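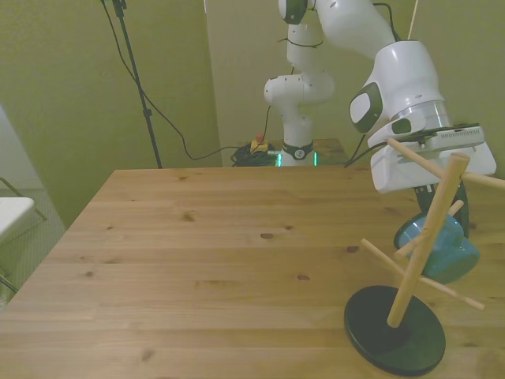

Mug tree with a dark base, on knotty pine.

Cortés Woodware open day, Zandodbridge
February 2018

I went to the Cortés open day because the flyer promised "the full story of a wooden spoon, from forest to kitchen," and I have bought enough wooden spoons that split in the first year to want to hear it. The drive from Gomorport took longer than the flyer said it would. The parking was free, as advertised, but it was in the lot of the garden center next door, and you had to walk along the shoulder of the road to reach the gate.

Check-in was a folding table and a roll of stickers. They gave us a visitor badge, foam earplugs and a sheet with a map on it. The map had seven stops. We made five of them. Stop 2, the drying kilns, was closed for "scheduled work," and stop 6, the finishing room, was described to us through a shut door. I'd have traded the other five for those two, to be frank. Drying and finishing are where a cheap spoon and a good spoon part ways, and any fool can understand a lathe.

The forest part of the story was a film. It ran nine minutes or so in a room with too few chairs, with a lot of mist and piano. Most of it was shot in woods around Drorkholm, very pretty, and I waited for it to say that the company's lumber comes from there. It never did. It said the company was "inspired by" those woods. When I asked our guide where the beech comes from, she said "a mix of suppliers." When I asked whether any of it comes from Drorkholm, she said she'd have to check. She was pleasant about it and I don't hold it against her, but somebody in that building knows the answer and they should put it on the wall.

The lathe hall was the best of the day. It's loud and it smells wonderful. One operator makes rolling pins and doesn't hurry, and he let us stand there as long as we liked. He showed us a blank with a hairline crack in the end, rapped it on the bench, then rapped a sound one so that we could hear the difference. I couldn't hear the difference. The man next to me claimed he could. The operator said it took him a couple of years to trust his ear and that he still pulls pieces later that he passed by sound. I learned more from him than from the rest of the tour, and he wasn't on the map.

A banner over the door of the lathe hall says the plant turned out 2,406 pieces on its best day ever. It doesn't say what counts as a piece. I asked. A spoon is a piece. A salad set is two pieces, or one, depending on who is doing the counting. A mug tree, which I would have called one thing, goes through as a base, a pole and pegs, and our guide thought those might be counted one by one at that stage. So the banner could mean a good deal of kitchenware or it could mean a big pile of pegs.

I'm picky about mug trees, having owned two bad ones. The trouble is always the same: the pegs are glued in shallow holes, you hang a heavy mug on one, and after a winter of dry indoor air the peg drops out with the mug still on it. The panel at stop 4 said Cortés pegs are "engineered for life." I asked how deep the holes are drilled and was told it varies by model. I asked about the guarantee and was told 3 years. That's a decent guarantee. It isn't anybody's life.

Stop 5 was called the Sustainability Corner, and was a corner. There was a bin of offcuts, a poster of a leaf, and a chart showing that waste has gone down, with no numbers along the side. The offcuts are burned to heat the plant, which seems sensible to me, and they could have simply told us so and skipped the leaf. There was also a bowl of free seed packets. Mine is wildflowers, best sown in April.

The tour ended in the store, as tours do. Around 118 people came through over the day, according to the woman at the register, and I'd guess most of them left with a bag. The "open day prices" were marked in red. I had looked up two of the items the night before. The large cutting board was cheaper by a little. The pepper mill cost exactly what it costs in the hardware store in Gomorport, where you don't need earplugs. The seconds bin was another matter: spoons and spatulas with a knot or a streak of darker wood, perfectly usable, and priced as if they wanted to be rid of them. Buy those. A knot in a spoon handle has never bothered a pot of soup, and I like the look of it anyway.

Coffee was from an urn and came in paper cups, at a factory that makes things to hang mugs on. The cinnamon rolls were good and were gone before the second group got out of the film.

Would I go again? If the kilns and the finishing room are open, yes. I'd call ahead and make them say so. I'd also go early, skip the film, and head straight for the rolling pins. Children under ten can't go into the lathe hall, and the flyer doesn't mention it; one family found out at the door and had to split up, with one parent stuck at the leaf poster for half an hour.

I bought four spoons from the seconds bin. I've oiled them twice and will report back if one splits.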